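Sesska (pinza)

Sesska es una pinza manual de dos dedos de construcción doméstica, desarrollada en el taller compartido Trodonness a partir de los planos abiertos de Kurian. Sus promotores la presentan como alternativa barata a las pinzas comerciales, afirmación que no se apoya en ninguna comparación publicada.

El coste declarado es de 129 euros, cifra que excluye las herramientas y las horas de montaje. La documentación menciona 3956 ciclos de apertura sin fallo, pero no indica con qué carga. La variante Damelus, anunciada en marzo, solo cambia las almohadillas.

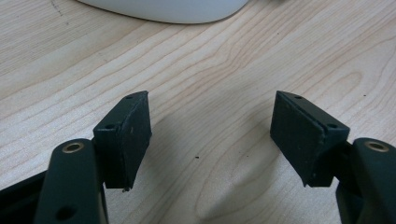
Dedos de la pinza sobre una mesa de madera, con casquillos de color latón en los brazos.

El desgaste de las almohadillas sigue sin medirse. Existen dos montajes conocidos, ambos en el mismo taller.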